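Linen drive: folding and sorting for December

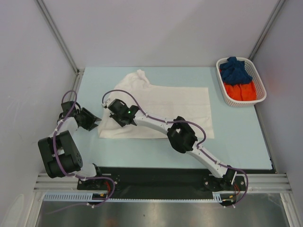

The linen drive closes on December 16, 2021, and there is still plenty to fold. Members have brought in 854 pieces so far, against a goal of 800, and more bags are waiting in the hall closet.

Please keep whites apart from colors. White cloths should be laid out flat, smoothed from the middle and folded in half twice, with the straight edges together. Colored pieces can stay in the baskets until the whites are finished — Wiesława Pawlak will bring extra baskets if we run short.

Tie folded cloths in bundles and mark the size on the tag. Anything stained or torn goes to Rafsan Gamage, who is cutting it up for cleaning rags.

We need 2 more people for the evening shift. Call Jeanine Bakker to sign up. Bundles go out to the Grornero shelter the next morning.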